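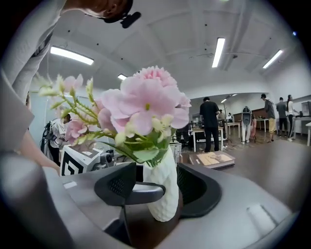
Small office gadgets: how to keep them working

Page by Brahim Salem

In our house we have a drawer for the small office things: the wireless mouse, the presentation clicker, the label maker, the little number pad for the laptop. Many people buy a new one when the old one stops to react, but in most cases a bit of cleaning and a new battery is enough. I collected my tips on this page. I do bookkeeping from home and I use these things every day.

Batteries

Take out the battery if you will not use the device for more than a month. An old battery can leak, and then a white or green crust grows on the springs. I lost a good Tedness clicker in this way, it was lying in a suitcase from December until spring.

If you already have the crust, put a few drops of white vinegar on a cotton swab and rub the metal contacts. It will fizz a little. Wipe with a second swab with clean water, and let the compartment stay open overnight. For lithium coin cells do not use this method, there I only wipe with a dry cloth. Wear gloves in both cases and keep your face away.

Do not mix a new battery with a half used one. I write the month on each battery with a permanent marker when I put it in. When the device becomes weak, I change all of them together.

The springs can also be bent flat. Lift them gently with a wooden toothpick. Please no screwdriver.

The small USB receiver

This is the part which gets lost. Most mice and clickers have a slot for it inside the battery door or on the bottom side. Use the slot always, also when you only go to the kitchen for tea. If there is no slot, tape the receiver to the device with painter's tape, it comes off without glue marks.

At one time I had 8 receivers in a cup and did not know which belongs to what. Now each one has a dot of nail polish, and the same color is on its device. Red is the mouse, blue is the number pad. Let the polish dry completely before you plug anything in, and keep it only on the plastic side.

When the cursor jumps or the clicker reacts late, move the receiver to a port nearer to you. A short extension cable helps very much if the computer is under the desk. My computer is behind a metal file cabinet, and before the cable I had trouble every morning.

Cleaning buttons

Switch off first. For sticky buttons I use a soft toothbrush, almost dry, with a little rubbing alcohol. Brush along the edge of the button and press it many times while you brush. Do not pour anything into the gap. Rubber buttons do not like strong cleaners, they become gummy after some weeks, so for rubber I take only a damp cloth with one drop of dish soap.

The window of a laser pointer or an optical mouse should be cleaned with a dry cotton swab only. Take the battery out of the pointer before you do it, and never look into the opening to check if it is clean.

Label makers

My label maker is a Kuvusov and the cutter gets glue on it. The print becomes fine but the label hangs and does not fall out. Remove the tape cartridge, and wipe the blade with alcohol on a swab, from the back to the sharp edge. For the print head do the same but very softly.

Store the tapes in a closed bag, away from the window. A tape which was two years in the sun does not stick anymore on folders, only on smooth plastic.

Where to put everything

I tried a basket and it was always a mess of cables. Now I use an old cutlery tray from Ghoneim in the top drawer, with one place for each device and the spare batteries in the long place at the side. If you keep spare 9-volt batteries, cover the ends with tape, so they do not touch coins or paper clips.

Old batteries go in a jar with a lid. When the jar is full I bring it to the collection box at the supermarket.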